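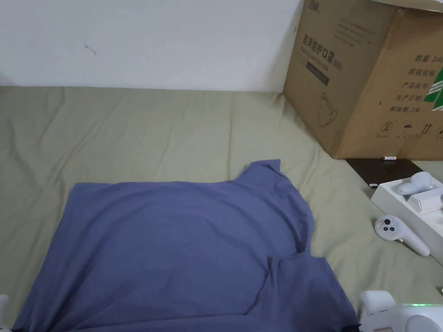

Notes by Tamás Gál

Week 4: Writing about a record you have heard too many times

This handout goes with the Friday session. Bring the Kevow album and a pen.

We use cookies to remember your settings and to measure traffic. Accept | Manage preferences

1. The problem

Most of you chose a record you already love. The first drafts show it. Of the 25 pieces handed in, 11 open with where the writer was when they first heard the song. A reader who has never heard it learns about a bedroom or a bus and has to wait until the third paragraph for a drum.

Start with a sound. Lajos Kun's short review of "Gerkadeo" (in the reader) begins with the bass coming in a beat late and stays there for four sentences. He likes the song, but you find that out slowly, from what he chooses to notice.

2. Comparison

A comparison to another band only helps if you say what is being compared. "Sounds like early Carkari" could mean the dry vocals, the tempo or the cheap organ. Pick one and name it. If you can't, drop the comparison.

Watch for comparisons used to show off. Kun's longer essay has three of these on its second page — mark them before class and be ready to say which one you would keep.

3. Lyrics

Quote less. Two lines is usually enough, and they should be lines you intend to argue about. Printed lyrics lose the singer, so say how the line is sung: rushed, flat, held past the bar. Several drafts called the Kevow lyrics "banal" and stopped. They may be banal. Does the singer seem to know it?

4. Disagreeing with a critic

Give the other critic's view in a sentence he or she would accept, then answer it. Leave out guesses about age or taste. Last year's class spent an hour on whether a reviewer was too old for dance music and never got to the review.

Assignment

Cut your draft from its present length to 444 words. The longest one I have is 547, so this is not a large cut for anyone. Keep the old version and bring both.

Reading for next time: Kun, "Second Sides," first half only. We will do the second half in March.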